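Aug 8, 2023
Jirker hand grippers, pair 2, Wulstead bench

Pair came back from Montri with a note: left fingers closing late, right one fine. Counter on the left unit read 2,558 closes since the last finger change in February.

Opened the left housing. Belt okay, no missing teeth. Lint packed in behind the finger mount, mostly at the slots. Picked it out with tweezers and a dry brush. No air line this time, last time it pushed the fluff further in.

Finger pads were glazed at the tips. Swapped both yellow fingers for new ones from the Medeiros bag. Screws to the usual snug, no thread lock on plastic. Jinfeng wants the old pair kept for comparison, they are in the drawer with her name on it.

Zeroed the opening with the 8 mm block. First try was off, the block had tape residue on it. Cleaned it and did it again, good.

Wiped the lenses on both units. Lens cloth only, please. Someone used a paper towel on pair 1 and it shows.
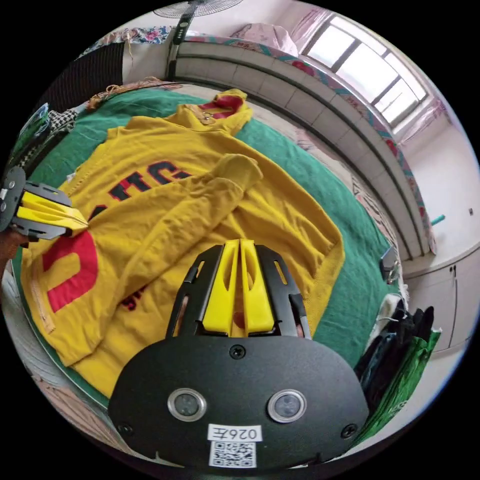 Fold check after that, sleeves first, then the hood. Thick fleece loads the fingers more than T-shirts do, so keep a sweatshirt in the check set. 136 closes on the left, no late ones in the log. Right unit still has its old fingers, change them when Cremilda's order gets in.

To do: new label for the charger, ask Nivaldo for the short hex key back.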